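Ticket: match stream drops at halftime
Opened 8/30/18 by Rory Rennie
Status: waiting on Callalura support

Hi folks, me again! I run the live page for Matmont, our local soccer club, and the Draveo player on it keeps quitting at halftime. The first half is fine (better than fine, you could read the shirt numbers), then the whistle goes, the sponsor reel starts, and when the second half kicks off all you get is a spinning circle and the crowd noise. We lost 15 minutes of the Mwakyusa game and my inbox has not been kind.

What I've tried so far:

Cleared the cache, no change.

Swapped browsers, no change, although the circle spins faster.

Dropped the bitrate to 4000. It came back for 2 minutes and I got very excited, then it died right before the corner that Gavin Paterson headed in. Of course.

Took the sponsor reel out and used a still card. This worked! Sound and video both came back after the break in a test run with old footage from May.

So I'm guessing it's the reel. Ailsa Drummond made it, and she says she exported it at 30 frames a second, same as the match feed. Could the player be choking on the switch anyway? I'd love to know before the next home game, our sponsors want their reel back.

Log is attached.

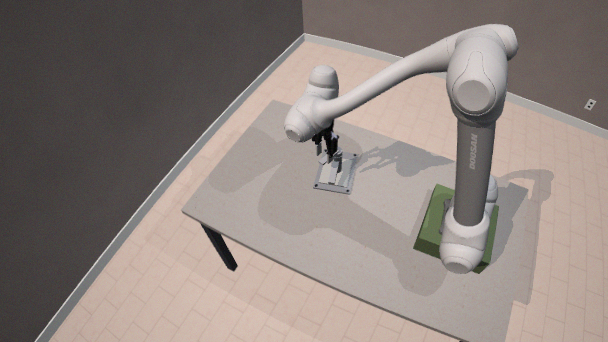 Attachment 2: robot arm and green block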